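Laying Out and Checking Bottled Drinks on a Sorting Table

Filed under: Stores and Catering > Guides for Staff > Bottled goods

Print this page | E-mail this page

This guide applies to all staff who receive, check or issue soft drinks in plastic bottles at the Gurnon Centre and at Betancur Hall. It replaces the bottled goods section of the old stores handbook, which assumed that every delivery would be checked upright on the shelf. Bottles are now laid on their sides on a covered table, checked, and grouped by hand before they go to the racks. Glass bottles, cartons and cans are dealt with in separate guides and should not be brought to the same table.

The method is intended for small and medium deliveries. Anything over 200 bottles should be divided into batches, and each batch completed and cleared before the next is unpacked. Large orders for the December functions, which in recent years have reached 2,000 bottles, are checked at the loading door under different arrangements.

What you will need

A sturdy table with a plain top, large enough to leave clear space on either side of the bottles being handled. Green is the usual colour in our stores and shows up both dust and the paper scraps that come off damaged labels.

A yellow sheet and yellow tape to mark the checked area.

Two dry cloths and one damp cloth.

The delivery note and a Fluseo stock card for each line of goods.

A shallow crate for rejected bottles. Keep this off the table.

Preparing the table

1. Wipe down the whole surface with the damp cloth and dry it. Do the edges as well, where syrup tends to collect.

2. Check that the table does not rock. Bottles on their sides will find any slope, and a table that is only slightly out of level will have them moving towards the edge throughout the session. Place a small block or folded card under the short leg if necessary, and report the table to the stores office afterwards.

3. Mark the checked area at one side of the table in yellow. The shape does not matter, and it may run down over the near edge if the sheet is larger than the space. Overlap the strips of tape slightly. Press the joins flat with the side of your hand, working away from the middle; a raised edge will stop a bottle short and, in time, will start to lift.

4. Leave the remainder of the table uncovered. All bottles that have not yet been examined stay on this part.

The checked area should be on the side nearest the person who will fill in the stock card. In most of our rooms that person sits at the table, and the bottles are passed across as they are examined.

Unpacking

Open the outer wrap with a blunt cutter and lift the bottles out by the body. Bottles should not be pulled out by the cap or neck. Lay each one down on its side on the uncovered part of the table with a hand's width between it and the next. Only a few bottles should be on the table at any one time. Staff who are new to the work often unpack the whole case at once, and the checking then has to stop while bottles are retrieved from the floor.

Settle each bottle before letting go of it. A full bottle laid down quickly will roll back by a small amount as the liquid comes to rest, and it should be steadied by hand until it has stopped.

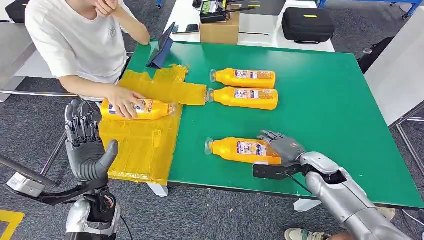 Bottles of orange drink on their sides on the green table, with the checked area marked in yellow at the left.

Examining each bottle

Take the bottles one at a time, in any order that suits the reach of the person doing the work. The examination has the following parts.

The cap. Confirm that the cap is fully seated and that the band beneath it is whole. Run a dry cloth around the neck and look at the cloth. Any stickiness on the cloth means that the bottle goes in the reject crate, even where the cap appears sound.

The body. Press lightly in the middle of the bottle with the thumb. A sealed bottle of still drink gives a little and returns; a bottle which stays dented should be set aside for a second opinion. Do not press near the base, where the plastic is thicker and tells you nothing.

The label. Turn the bottle until the small print is uppermost. Read the date and the batch mark aloud to the person holding the stock card. Labels that have slipped or creased are acceptable for our own catering but not for resale at the Mistura counter, and these bottles should be listed on the second half of the card.

The date. Bottles with fewer than 14 days remaining are accepted only with the agreement of the duty supervisor, who must initial the card at the time.

The volume. Compare the volume printed on the label with the delivery note. The most frequent error in the past year has been the supply of smaller bottles against an order for 1,000 ml, and the two sizes are packed in cases that look very much alike.

Moving a bottle to the checked area

Place a hand over the base end and guide the bottle across the table. It may be slid or rolled, according to the direction in which it lies. Sliding is preferred for short distances, as it keeps the label in view. Where a bottle is to be rolled, keep the other hand free and upright on the far side, ready to stop it.

Lift the bottle over any taped edge. Pushing a bottle against the edge of the sheet will loosen the tape and may tear the label.

If two people are working together, only one should move a bottle at a time, and the person receiving should have a hand on it before the other lets go. Maribel Quispe, who revised this section, asks that the receiving person say "mine" when this has been done. The practice is already followed at Betancur Hall and should be adopted at the Gurnon Centre.

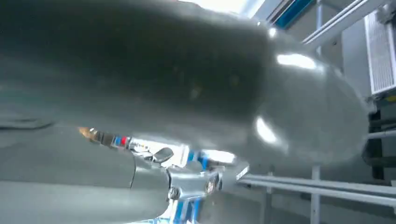 Grouping the checked bottles

Bottles in the checked area are brought together side by side, so that they hold one another in place. All the caps within a group should point the same way. Work from the back of the table towards the front, adding each new bottle to the near side of the group.

Keep one hand against the nearest bottle while the group is being built. The last bottle added is always the one most likely to move, and it should not be left without support while the card is filled in. Where the person at the table needs both hands, a rolled cloth may be placed along the front of the group.

Turn a bottle round before adding it if its cap faces the other way. This is most easily done while it is still on the uncovered part of the table: hold it at the middle, raise it very slightly and bring it round in one movement. Turning a bottle within the group disturbs its neighbours and should be avoided.

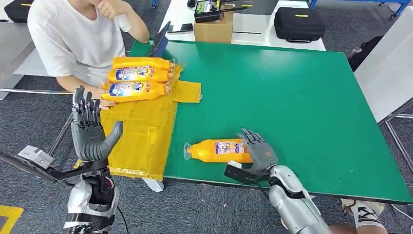
Three bottles grouped at the left with their caps to the right. The fourth lies on the green surface with its cap to the left.

A group is complete when it matches one row of the rack. Stand the bottles up one by one from the near side and carry them to the rack in a crate. They should not be carried in the arms.

Completing the stock card

Enter the line name, the batch mark, the earliest date in the group and the number accepted. Rejected bottles are entered separately, with a single word for the fault: cap, dent, label, date or size. Longer explanations belong on the reverse. Cards are to be handed in at the stores office before 4 p.m. so that they can be entered on the same day; cards received later will be entered the following morning.

Do not correct a figure by writing over it. Strike it through once, write the new figure beside it and initial the change.

Clearing up

Return any bottle that has not been examined to its case and mark the case "open". Wipe the green surface and the yellow sheet separately, starting with whichever is cleaner. The sheet may stay in place between sessions if the tape is sound. Tape that has creased or split should be taken up and replaced in full; laying new strips over old ones produces a ridge, and bottles catch on it.

Spilled drink on the floor must be mopped at once and the area dried. The cleaning cupboard key is held at reception in both buildings.

Related guides: Receiving glass bottles; Rotating shelf stock; Crate sizes and safe lifting

Print this page | E-mail this page

Comments (4)

D. at Betancur: Could the stock card be changed so that "size" has its own column? We are using the reverse nearly every week for the smaller bottles.

Stores Office: Thank you. The next print of the card will have a column for size. Please carry on using the reverse until the present pads run out.

Counter staff: What should be done with multipacks where the label is on the outer film and the bottles themselves are plain? Do we still unwrap them?

R.: The bit about overlapping the tape is useful but ours comes up in warm weather whatever we do. We have gone over to wider tape on the front edge and it has lasted since the spring.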